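Section 2: Washing and Drying Fleece

Welcome to the fun part of the Sirdale Home Laundry Guide! If you worked through Section 1 you already have your machine level, your hoses tight and your first empty rinse done. Now you get to wash something, and fleece is a great place to start. It's light, it dries fast, and when you treat it well it stays soft for years.

Everything in this section applies to fleece jackets, hoodies, vests, blankets and hats. For wool, skip ahead to Section 4. Down has its own pages at the back.

Before you start

You'll need a mild liquid detergent, a mesh wash bag, a soft brush (an old toothbrush is perfect) and a drying rack or a wide hanger. Leave the fabric softener on the shelf. Softener coats the fibers and makes them clump, and a coated fleece doesn't hold warm air nearly as well.

Getting the garment ready

1. Read the care tag. If it disagrees with anything in this guide, follow the tag.

2. Empty every pocket, including the little inside one that everybody forgets. A single paper tissue can cover a whole load in white fluff.

3. Shake the garment outdoors to get rid of crumbs, hair and dry mud.

4. Close all the zippers, right up to the top. An open zipper can scrape the fabric around it and catch on other clothes.

5. Undo any snaps and pull the drawcords even. Tie the ends in a loose bow so they can't slip out during the spin.

6. Turn the garment inside out and pull the sleeves all the way through.

Note: Dark fleece shows lint more than any other color, so wash it with other dark things and keep towels well away from it. Towels shed like crazy, especially new ones!

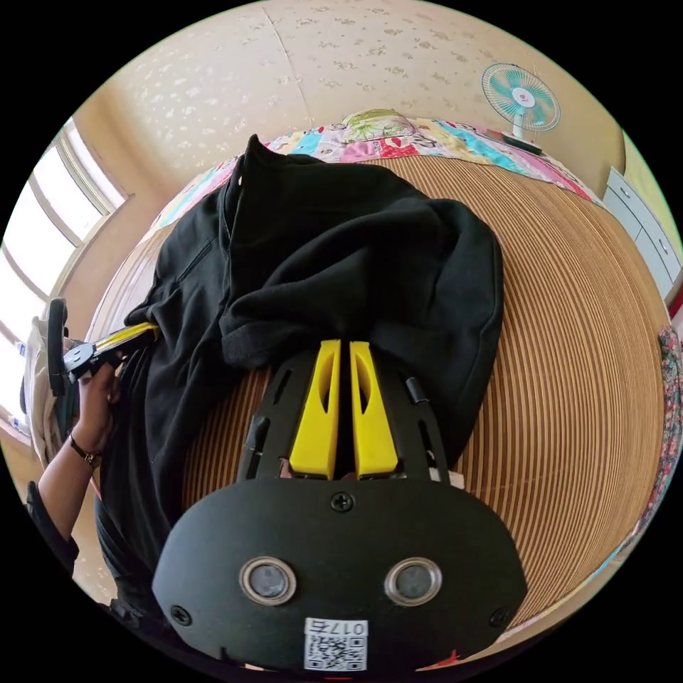

7. Treat any stains now, while the fabric is still dry. Put a small drop of detergent on the spot, work it in with the soft brush using short strokes, and let it sit for 15 minutes. Greasy marks around cuffs and collars respond really well to this.

8. Place the garment in the mesh bag and close it. The bag cuts down on rubbing, and rubbing is what causes those little pills on the surface.

Caution: Never use chlorine bleach on fleece. It weakens the fibers and can leave patches that no amount of washing will fix.

Running the wash

1. Load the drum no more than halfway. Fleece needs room to move.

2. Add detergent to the main compartment. For a small load, 2 tablespoons is plenty.

3. Turn the dial to Gentle and choose Cold.

4. Set the spin speed to 1,000 or lower.

5. Press Start. When the cycle ends, take everything out right away so the creases don't get a chance to settle in.

If you can still feel slippery detergent in the cuffs, run Rinse Only once more. Next time use a little less detergent. Most of us pour in far too much (guilty!).

Note: On the older Urnia models the gentle setting is marked Delicates and has no separate temperature button. Choose the cold version of the cycle on the dial.

Drying

Air drying is wonderful for fleece, and it costs nothing.

1. Roll the garment in a clean, dry towel and press firmly along the roll. Don't twist it.

2. Unroll it, turn it right side out and open the zipper.

3. Spread it over a rack with the sleeves hanging free, or put it on a wide hanger. Thin wire hangers leave points in the shoulders.

4. Keep it at least 6 inches from any wall so air can get behind it.

5. Flip the hood and the pockets out halfway through. Those thick spots always finish last.

If the care tag allows a dryer, use the lowest heat and stop while the seams are still a touch damp.

Caution: Do not dry fleece on a radiator, in front of a space heater or near an open flame. The fibers can melt.

Bringing back the fluff

Even a well-loved fleece can go flat at the elbows. Once it's fully dry, brush the flat areas lightly in one direction, then lightly the other way. Kyu-ri Son, who tested these steps for us all through November, uses a pet slicker brush and gets fantastic results, but do try a hidden area first. Snip pills off with a fabric shaver on its shallowest setting, holding the cloth flat and keeping clear of the seams.

Storing

Fold fleece loosely and keep it on a shelf or in a drawer with a bit of space above it. Make sure it's clean and completely dry before you put it away for the summer.

Cleaning the lint filter is covered in Section 3. Do it after every fleece load, even if the filter light hasn't come on.

Section revised January 2026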